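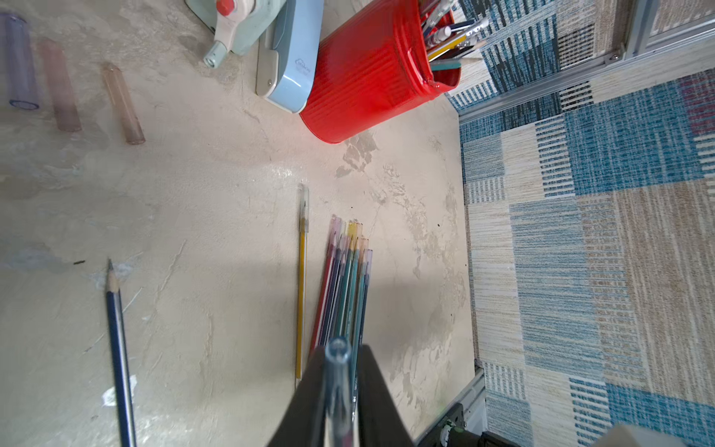

Wrist camera view from the desk stationery part of the set, with a clear pen barrel held between the two fingers.

Bevel Desk Set – data card and README

Version 2 of the set, released 06/03/2021

What is in this set

Bevel is a collection of demonstrations for teaching a robot arm to handle small stationery on a table. Each demonstration is one attempt by a human operator who moves the arm from a distance, using a leader arm of the same shape. We recorded the pictures from a small camera at the wrist, the joint positions, the opening of the gripper and a short written instruction.

The set contains 1,027 demonstrations. Of these, 900 are in the training part and the rest are held back for testing. Please do not train on the test part, also not for "only fine-tuning". We had this problem with the first version and it made the comparison between groups almost useless.

The work was done at the Arnbridge laboratory. The name Bevel is the name of the project and has no deeper meaning.

Why we made it

Many public sets for grasping use objects that are easy to see: a block, a can, a soft toy. We needed examples of objects that are thin, that lie close together, or that you can see through. Pens are good for this purpose. A pen barrel of clear plastic has almost no color of its own, and what the camera sees is mostly the table behind it. A model which learned on painted blocks will often close the fingers next to such an object and then continue as if it holds something.

We also wanted the objects to lie in groups. When several pens lie side by side, the arm must choose one place for the fingers, and the neighbors should not be pushed away. This is where our operators also had the most difficulty, so you will find many slow approaches and many small corrections in these demonstrations. We kept them.

Tasks

Every demonstration belongs to one task family. The family is written in the field "family" of the index file.

pick_single: take one named object from the table and lift it.
pick_from_group: take one object which touches at least one other object.
place_beside: put the held object next to another one, in the same direction.
place_in_cup: put the held object in the pen holder.
sort_parts: move caps, tubes and barrels to separate areas of the table.
clear_area: move everything out of a marked area.

The instruction is in normal language and was typed by the operator before the start. We did not correct the wording. You will find "put the clear tube by the yellow pen" and also "clear one next to yellow". Spelling mistakes are left in the field "instruction", and a cleaned copy is in "instruction_clean". If your model reads text, we suggest that you train with both.

Objects

The objects are ordinary desk items: gel pens, pencils, loose caps, short plastic tubes, pen barrels, a stapler, a metal pen holder and similar things. The larger items stay on the table in many demonstrations even when the instruction does not mention them. They serve as background and sometimes as obstacles. A model should learn to leave them alone.

In the index file we use simple names for the objects. A tube is always "tube", also if somebody could call it a cap. We discussed this for a long time and decided that one plain word is better than three exact words which each annotator uses differently. Color names are chosen from a closed list of basic colors plus "clear". For a transparent object with a light tint, we write the tint first and then "clear", for example "pink clear tube".

How the demonstrations were recorded

The operator sits with a view of the table and moves the leader arm by hand. The follower arm repeats the movement. Recording starts with a foot pedal and stops with the same pedal. Before every recording, the operator changes the positions of the objects by hand. We gave no drawing for the positions, only this rule: at least one object must be moved and one must be turned.

The wrist camera moves together with the gripper. For this reason the fingers are always in the picture, at the bottom, and the held object is sometimes partly hidden by them. The view also reaches past the side of the table, to the carpet and parts of the aluminum structure. We did not mask these regions. If your method is sensitive to background, you can crop on the right side, but be careful with the place_in_cup family, where the cup can be near the border of the view.

The light in the room comes from the ceiling and from a window. The gripper makes a shadow on the table, and this shadow travels with it. In early tests, a model trained by us learned to use the shadow as a sign for distance. It is not wrong to do so, but the model then became weak in the evening sessions. The field "light" tells you which sessions are "day" and which are "evening".

Operators

All operators are members of the laboratory or students who were paid by the hour. Each one did a practice session before the first recording. Practice sessions are not included. Operators are listed only by a letter code, and we will not give out names. There is a visible difference in style between the codes: some approach from high above, others come in low and almost slide. We recommend to check your results for each code separately.

File layout

index.csv – one line for each demonstration
episodes/ – one folder for each demonstration
episodes/<id>/wrist.mp4 – wrist camera video
episodes/<id>/state.npz – joint positions, gripper opening, time stamps
episodes/<id>/action.npz – the commands from the leader arm
episodes/<id>/notes.txt – optional remarks, often missing
splits/train.txt and splits/test.txt – lists of ids
tools/ – small scripts for reading and checking

The time stamps in state.npz and in the video come from the same clock. In action.npz the clock is the one of the leader arm, and the offset is stored in the field "leader_offset" of the index file. Please add the offset before you match actions with images. The script tools/align.py does it for you. Many questions we received about the first version were caused by this step being left out.

Fields in the index file

id – text, unique
family – one of the six task families
instruction – as typed
instruction_clean – corrected by a second person
target – simple name of the main object
result – "done", "partly" or "failed"
operator – letter code
light – "day" or "evening"
leader_offset – seconds, can be negative
regrasp – number of times the fingers opened and closed again after first contact

Labels for the result

The field "result" was filled in by a second person who watched the video after the session. "Done" means the end state agrees with the instruction. "Partly" means the right object was moved but the end state is not the requested one, for example the pen lies beside the wrong neighbor. "Failed" is everything else.

Failed demonstrations are in the set on purpose. For simple imitation you will want to filter them out, with the option --only-done in the reader script. For methods that learn from ranking or from value estimates, they can be useful. In the test part there are only demonstrations with the result "done".

Known problems

In 26 demonstrations, the gripper opening has a short gap where the sensor gave no value. We filled the gap with the last known value and marked the place in notes.txt.

The clear objects are hard to label. When the second person could not decide from the video if a clear object was really held, the result was set to "partly". So this label is a little too frequent in the families with clear tubes and barrels.

The table surface has stains, scratches and light patches. It is the same table in all sessions. A model trained only on this set may have learned this surface very well, and you should expect a drop on another table. We tried one plain white table at Lennox, our partner site, and the drop was large enough that we do not advise to use the model there without new examples.

There is no force measurement. Whether the fingers pressed hard or softly can not be read from the data. The gripper opening gives only a weak hint.

The arm was always mounted at the same place. Left-right mirroring of the images is not a safe augmentation, as the actions would need to be mirrored also and the arm is not symmetric.

What the set should not be used for

Please do not use it to make claims about safety near people. No demonstration includes a person reaching into the work area, and a model trained here has never learned to stop for a hand. It is also not a fair test for speed. Operators were told to take the time they need.

How to start

1. Unpack the archive in a folder with enough space.
2. Run tools/check.py. It compares the checksums and prints the ids of damaged files.
3. Run tools/align.py one time. It writes a new file aligned.npz in every episode folder and does not change the original files.
4. Open tools/view.py with an id to see the video together with the gripper opening.

If check.py reports a damaged file, download only this episode again. The full archive is not necessary.

The reader is written for Skuvent, the training library we use in the laboratory. If you work with something else, look at tools/plain_reader.py – it depends only on numpy and a video decoder.

Changes from version 1

The demonstrations from October were added, with more work on pens that touch each other. The field "regrasp" is new. The test list was made new from the beginning, so results on version 1 can not be compared with results on version 2. The object name "stick" was removed; these items are now "pencil" or "barrel".

License and contact

Free for research and teaching. For commercial use, please ask first. When you publish results, name the version and say if you used failed demonstrations in training. Reports of wrong labels are welcome through the issue page of the repository. Please include the id and the time in the video, otherwise we must watch the whole episode to find the place.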